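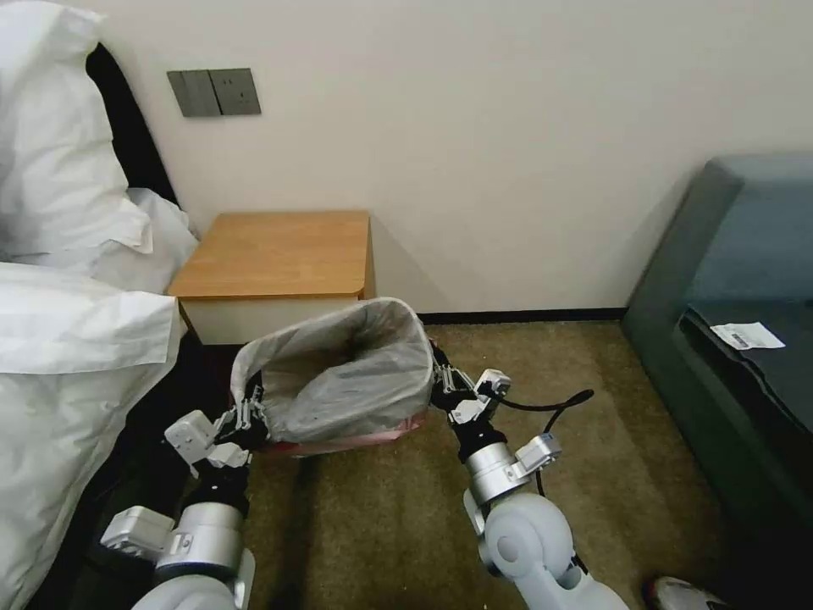
Two-finger vs. multi-joint fingers for room turnover work

Forum: Manipulation and End Effectors
Started by bench_irena, March 2020

bench_irena
I'm comparing two hand options on the same pair of arms and would like opinions before we order the second set. The job is hotel-style room work: trash bins, pillows, small stuff on nightstands. The two candidates are the Dikham parallel gripper (two flat fingers with rubber pads) and the Enwood hand, the one with jointed finger links. The arms, controller and head camera stay the same for both.

We ran 100 bin lifts with each. A lift is: reach down, take the rim with both hands, raise it, tilt the opening back so the head camera can look inside, hold, put it back on the carpet. The bin is short and has a plastic liner with the rim folded over the top edge.

Dikham: 71 clean, 18 where the liner slid, 11 drops.
Enwood: 88 clean, 9 where the liner slid, 3 drops.

The Enwood costs a lot more and is slower to close. My question is whether the difference is the hand or whether I'm doing something wrong with the Dikham.

Irena Krawczyk

torque_tuesdaze
What closing force on the Dikham? On a thin liner over a rim you are squeezing the bag and the bag is squeezing the bin. If the pads are the gray rubber ones that came in the box, they get slick fast. Wipe them with alcohol and run it again before you spend any money.

bench_irena
Force was set to 40 percent. I went up to 60 for a short run and the rim started to bend in. Pads are the stock ones. They were new at the start.

Mossgate
I'd say it's the hand. We tested both for kitchen items last August. A flat finger needs to be square to the rim, and on a round or curved edge you only get a line of contact. Jointed links wrap a bit, so when the second arm pulls sideways you don't lose it. With two arms on one object there is always some sideways pull.

torque_tuesdaze
"There is always some sideways pull" is a controller problem, not a gripper problem. If your two arms are fighting each other you fix that first. Irena, are you running position control on both?

bench_irena
Yes, position on both, with a small offset between them so they press inward.

torque_tuesdaze
Then that's your 11 drops. Put one arm in compliance mode. Left holds position, right follows with a low stiffness. You will see the Dikham number go up.

Mossgate
It will go up. I don't think it will get to 88. Also she had the same controller on the Enwood and got 3 drops, so the jointed hand is putting up with the bad control. That counts for something if you have to run this in rooms you have never seen.

torque_tuesdaze
Paying double for fingers to cover for a setting you can change in a config file is a strange way to build a robot.

e_zak
I work on the same setup as Irena. A few things she left out.

Reach. The bin sits on the floor by the nightstand, with the bed on the left and a chair or sofa on the right, so there is not much room to bring the elbows out. The arms have to come in nearly parallel. The Enwood hand is longer, and that helps you get down to the rim without the forearm getting into the bedding. With the Dikham we had to lean the torso further forward.

Cable. The Enwood has a cable that comes out by the hand and loops out before it runs down the arm. On the right side that loop sticks out quite far. I caught it on an armrest twice. The Dikham takes its power through the wrist and has nothing to catch. Irena's numbers don't show this because we stopped and restarted those runs.

Elżbieta Żak

Mossgate
Can you tie the cable in? We used two strips of hook-and-loop, one below the wrist and one halfway down the forearm.

e_zak
Tried it. If it's tight enough not to catch, it pulls when the wrist rolls all the way. There is a setting in between, I just haven't found it yet. Right now we limit wrist roll in software.

lowbay_dan
What are you using for the view inside the bin? If it's the head camera only, I would look at wrist cameras before I'd look at hands. We had Jotum wrist cameras on ours and you don't have to lift and tilt the bin at all. Put one hand over it and look down. No lift, no drop.

bench_irena
Head camera only. The lift is needed anyway, since the next step is emptying it. The tilt is extra, to check whether there's anything in the liner. Small specks are the hard case. With a white-gray bag, a few dark specks show up fine from the head when the bin is tipped back. A paper scrap the same color as the bag does not.

lowbay_dan
Then I'd still want the wrist camera for the scrap. What resolution is the head camera?

bench_irena
Good enough to see that a paper slip on a seat has what looks like a barcode, not good enough to read the code. We haven't tried a longer lens.

pawel_n
Different point. Has anyone checked how long the Enwood joints last? We bought ours through Nowakowski and they asked us to log cycles. At 839 hours one finger on the left hand had play in the second link. You could wiggle it by hand. Still gripped, but fine pinching was worse on that side. They replaced it, no argument, but the hand was gone for three weeks.

Mossgate
Ours are lower hours than that, 354 last time I looked. No play so far. What were you picking up?

pawel_n
Full laundry bags, mostly. Heavier than a trash bin.

torque_tuesdaze
There you go. The Dikham has one moving part that wears and you can change it in ten minutes with a hex key. I have one past 1,000 hours that has had new pads and nothing else.

Mossgate
Nobody is arguing that the Dikham isn't tougher. The question was which one holds a lined bin with two hands.

bench_irena
Update. I ran it again with the Dikham and the changes from this thread: pads wiped every 20 lifts, right arm set to low stiffness, left arm holding position. Same bin, same spot, 100 lifts.

Dikham, second run: 84 clean, 12 where the liner slid, 4 drops.

So torque_tuesdaze was right about most of the drops. The liner still slides more than I'd like. When it slides, the folded part comes up off the rim on one side and the bag falls partly into the bin, and a person has to fix it.

torque_tuesdaze
Good. Now run the Enwood with the same settings or you are comparing a tuned hand with an untuned one.

bench_irena
Doing that next. It needs different stiffness numbers because the hand is heavier, so I can't just copy the file.

e_zak
I would also add pillows before we decide. The bin has a hard edge. A pillow or a duvet corner doesn't, and I expect the flat fingers to do well there. You close on cloth and it stays.

Mossgate
Agree on cloth. Flat pads were better for us on towels. The jointed fingers left a gap near the palm and the towel worked its way into it.

lowbay_dan
One of each? Flat on the left, jointed on the right?

e_zak
We talked about it. The grasp planner assumes both hands are the same and I'm the one who would have to change that. Not ruled out.

bench_irena
Enwood again, low stiffness on the right arm, 100 lifts: 93 clean, 6 where the liner slid, 1 drop. The drop was at lift 62, left hand missed the rim on the approach, so I would call that a vision miss.

Close time is still the sore point. Start of close to stable grip is 1.9 seconds on the Enwood and 0.8 on the Dikham. I'm going to do pillows with both and post the numbers in a new thread. If anyone has a pad material for the Dikham that holds on thin plastic, please post the part number.

pawel_n
Look at the ribbed silicone ones. I'll dig out the number when I'm back at the shop.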